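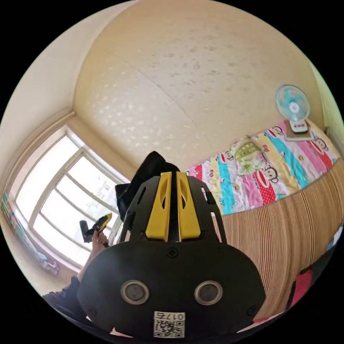 Leading evening prayer at home takes 31 minutes with the Plusthorpe booklet if you leave out the optional psalms. Choose the room first. A bedroom is fine, and one with a bright window and a bed along one side, as here, gives you daylight to read by and somewhere for people to sit. Check which way you will face before anyone arrives.

Mark your pages. The booklet runs to 200 pages and the evening service is split between two sections. Put one ribbon at the opening blessing and another at the closing hymn.

Start at the set time, even if people are still coming in. Read the opening line aloud, then wait for the response. Keep the silent section to 4 minutes. When most people have looked up, begin the next reading.

If someone is in mourning, ask them beforehand whether they want to lead the memorial prayer. Have a large-print copy ready for them.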